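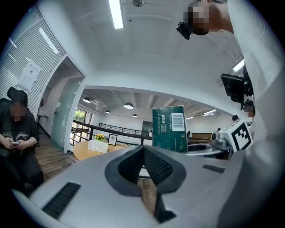

Does hand-held gripper data really carry over to a robot arm?

Posted by Brornulden, 7 Jan 2018

Hi all! I'm trying to repeat a result where people record demonstrations with a hand-held gripper (camera on the tool, soft fingers, no arm involved) and then train a policy that runs on a real arm. We picked boxes because they seemed easy - grab the upright green one, set it down, done. We recorded 119 demos and kept 78 after throwing out the ones where tracking got lost.

My trouble is that the policy does great on the tool's own recordings and then falls apart on the arm. It reaches for the box just fine and then closes too early, nearly every time. In 50 trials on the arm I got 35 that reached the box properly and hardly any that held on to it. I also worry about the background. The view is super wide, so you get the ceiling lights, the doorway, whoever is sitting nearby with a phone, all of it. Should I be cropping that out before training? Or is it the fingers? Thanks in advance, I've been poking at this since June and I'm running out of ideas.

Bujar Živković

I'd leave the background alone for now. If it reaches the box, it's seeing the box. Closing early smells like timing to me. When you record by hand, the picture and the finger width get saved at pretty much the same moment. On the arm you've got camera delay, then the model thinking, then the gripper motor taking its time, and those don't cancel out. Measure each one separately (film a blinking light for the camera, send a step command for the gripper) and then shift your actions to match. We had the same thing on our Skalano setup, with delays of up to 119 ms on the gripper side, and fixing that got us most of the way.

Also, play back one of your recorded demos on the arm with no policy at all. If the playback misses the grasp too, stop training and go fix your calibration. I wish I'd done that first, it would have saved me a month!

Widia

crop it. worked for me

Vasić

I'd be careful with cropping. The wide view helps the tracking, and if you cut the edges off you can lose the box as the fingers get close. If you want to test whether the background matters, record a small batch in a different room and compare - same box, same starting spots. That's an afternoon of work. And check that the camera sits at the same height and tilt over the fingers on both the hand tool and the arm. Ours was off by a few degrees and the policy kept grabbing in front of things, so it looked like closing early when the gripper just wasn't there yet.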